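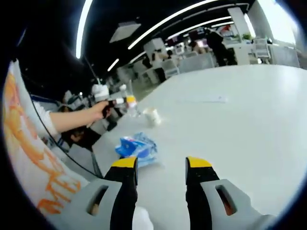 Elternportal einrichten: Unterstützungsbedarf anmelden

Stand: August
Von der Redaktion Trondport

Der Antrag auf Frühförderung läuft jetzt über Trondport. Ob das Familien tatsächlich Wege erspart, muss sich noch zeigen; das Formular auf Papier gilt vorerst weiter.

1. Portal öffnen und «Familie anlegen» wählen. Der Zugangscode steht im Brief der Beratungsstelle Miettinen.

2. Angaben zum Kind eintragen. Das Textfeld zum Bedarf fasst 100 Zeichen. Wer mehr zu sagen hat, und das dürften die meisten sein, legt ein Schreiben bei.

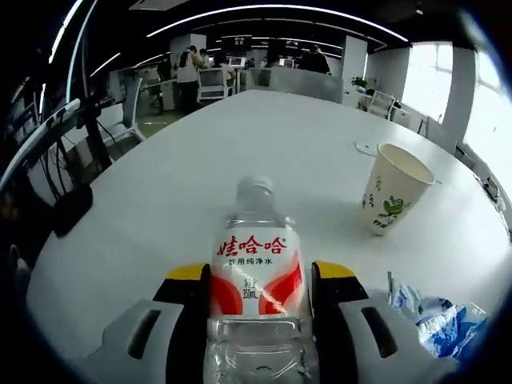

Eine Mutter aus dem Probelauf schrieb uns dazu, sie habe den Alltag ihres Sohnes in das Feld gequetscht und danach am Telefon alles noch einmal erzählt.

3. Unterlagen hochladen, höchstens 4 Dateien.

Achtung: Die Meldung «Vollständig» bedeutet nur, dass alle Felder gefüllt sind. Geprüft hat zu diesem Zeitpunkt noch keine Fachkraft etwas.

4. Zweiten Elternteil einladen, falls 2 Unterschriften nötig sind. Der Link verfällt nach 3 Tagen, eine Erinnerung verschickt das System nicht.
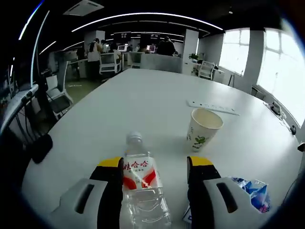 Unterschreiben könne man schon, meinte ein Vater, bloß finde man hinterher nirgends, wer den Antrag bearbeitet.

Hinweis: Eingangsbestätigung ausdrucken oder speichern. Auf die Anzeige «In Bearbeitung» sollte man sich bei Fristen nicht verlassen. Rückfragen nimmt die Beratungsstelle dienstags telefonisch entgegen.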